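Larnthorpe guesthouses to follow shared room-cleaning routine

2024-01-09

Small hotels and guesthouses in Larnthorpe have been asked to follow a single written routine for cleaning guest rooms, after a trial that ended in November.

The routine was drawn up by Eleritz, the lodging owners' association, with the cleaning firm Brendura. It sets out the order in which a room is done, from stripping the bed to wiping the door handle on the way out, and gives more space than before to the small items guests handle most.

Rooms at 20 addresses took part in the trial, and 3,074 cleans were logged. Of these, 921 were checked afterwards by a second member of staff. Eleritz said glasses and cups were the items most often sent back to be done again, followed by taps and light switches.

Under the new wording, every glass and cup in the room is to be cleaned between stays – including any that look unused. Cloths are sorted by colour and a separate one is kept for the toilet. Hair dryers, remote controls and kettle handles each have their own line on the checklist.

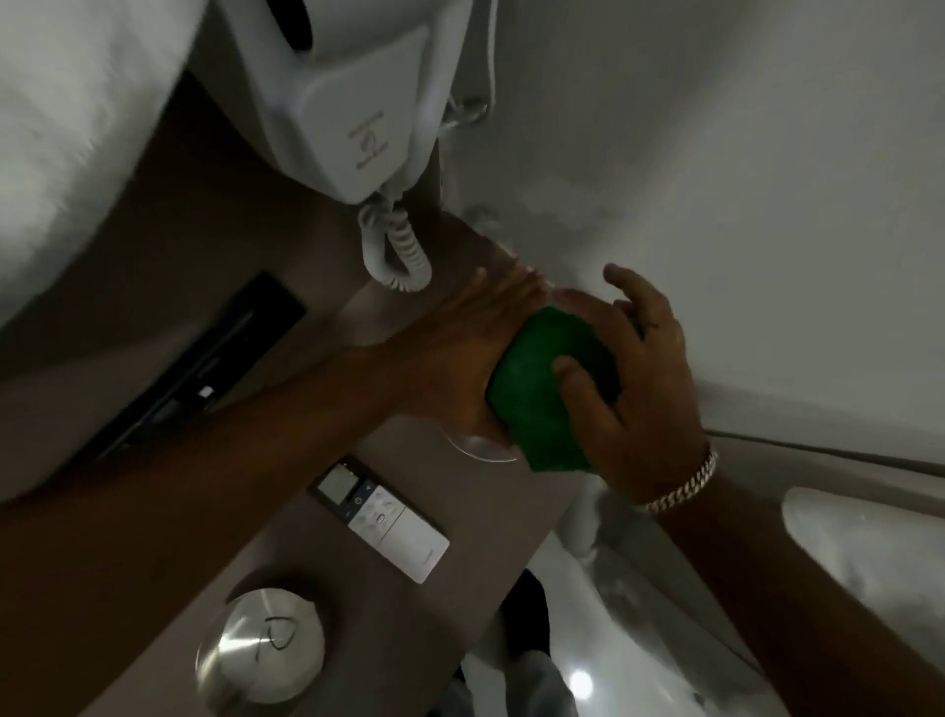
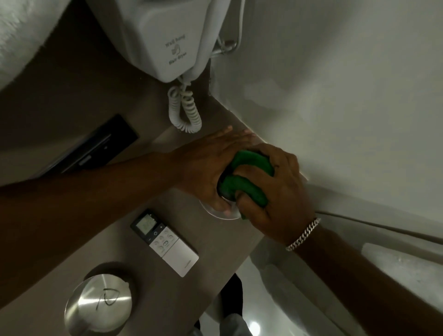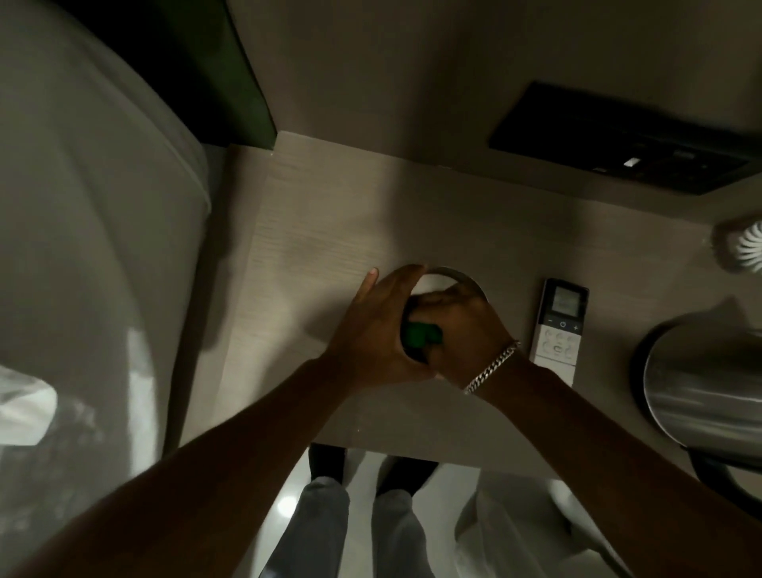
Hands at work with something green, at the counter and at the desk.

Owners who replied to the draft were mainly worried about time. Desks were a particular concern, as a remote control and a kettle may stand within reach of each other, as they do in the last picture, and both now have to be wiped and put back. Eleritz has agreed to let owners split the checklist between two people in larger rooms.

Printed copies are available from the Hapeta print shop, which has run off 2,018 of them. The routine is voluntary, and owners can go on using their own products. Brendura will hold a training session for new staff before the spring bookings begin.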